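Two hundred and thirty-one demos and counting

September 17, 2026

14 comments | 37 shares

I have been putting off this post for weeks because every time I sat down to write it I ended up recording more demonstrations instead, which should tell you how much fun I'm having!

Quick catch-up if you're new. Jurnau is my long-running attempt to get a robot arm to handle food without making a mess of it. Back in January I had a scripted version that could go to a fixed spot, close, lift and let go. It was fine as long as I never moved anything. The new plan is to show the arm what I want, over and over, and let a policy learn from the recordings. So I've turned into a person who spends evenings guiding an arm toward baked goods (I love it).

The task set is called Berine, and right now it has 231 good episodes in it. I recorded 293 altogether. The rest went in a folder named "nope," mostly runs where I hesitated halfway down, hovered, changed my mind and came in from the other side. A person watching would get the idea. The model just learns to hover, and I have the early checkpoints to prove it.

The biggest change this month was how I start each episode. I used to put the arm in its home pose and go, every single time, and then wonder why the policy fell apart if the arm began a hand's width to the left. Now I jog it somewhere different before I hit record. High, low, off to one side, wrist turned a bit. It feels sloppy and it has helped more than anything else I've tried. I do the same with the dish: slide it, spin it, push it closer to the edge of the reach than I'd like.

The other thing is speed. My first 101 episodes were way too slow, since I was scared of squashing something, and the later ones are almost twice as fast. Mixing the two gave me a very moody policy. I ended up resampling the slow ones so the timing matches better, and that took one long evening with the Nowicki scripts and a lot of tea.

Soft things are still the hard part. A block doesn't care how you grab it, but bread does, and a bun that has been picked up 17 times is a different object from a fresh one. I swap them out more often than I used to.
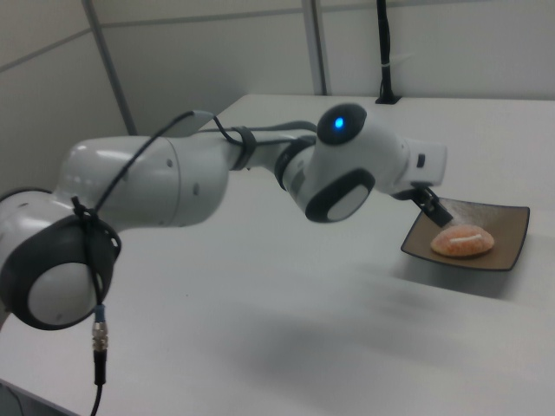

I've also started writing one line of notes per episode, right after I stop recording. "Good approach, late close." "Bumped the rim." It takes a few seconds and it makes sorting so much easier later, because I can search for every bumped rim and decide what to do with them as a group. Wish I'd done it from episode one!

Next up is a second batch with two items in the dish, and then I want to try the whole thing on the Skevthorpe training setup, which handles longer sequences. If you've collected demos for soft objects, please tell me how you decide when to stop. I keep saying "one more set" and then it's midnight.

14 comments
Share this post | 37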